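Household Materials and Surfaces
Handout 7: Reading a kitchen, and what not to believe about it
Chrysanthi Xenos, Thursday group

Bring this sheet with you, and bring the Lumdale catalog pages too. We'll be marking those up in pencil.
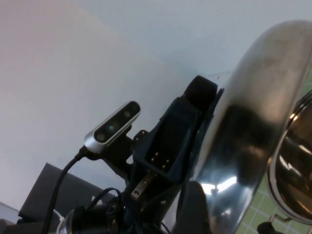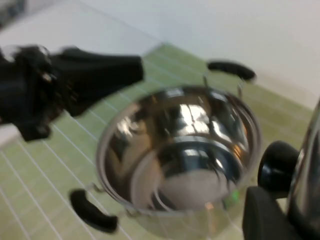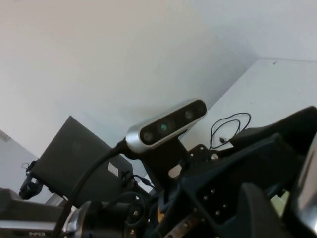 Start with stainless steel. Catalogs love the word "professional" and I'd like you to cross it out wherever you find it. A polished interior tells you how a pot was finished. It says very little about how evenly the base heats, and you can't judge that by looking. Ask how thick the base is and what's in it. If the seller won't say, write "not stated" in your notes and move on.

Handles. Black grips are often sold as "stay cool." Stay cool for how long, and on what kind of burner? The Ronetti leaflet promises it flatly and gives no test. Ardalan Talebi will argue the other side next time, and he's welcome to, but I want numbers.

Tiled countertops. The usual claim is that tile takes a hot pan without harm. The tile may. Grout is another matter, and so is whatever was used to stick the tile down. Grout also stains, and a sealer described as "permanent" should make you reach for the pencil again. Find out when it has to be reapplied.

White walls behind a cooking area: check whether the paint is rated for scrubbing. "Wipeable" isn't a rating.

For next time
Pick one pot you cook with. Copy out every claim on its label or box, then mark each one tested, testable or empty. One page is plenty. Abdella readings, pages 357 on, are optional and rather too kind to manufacturers.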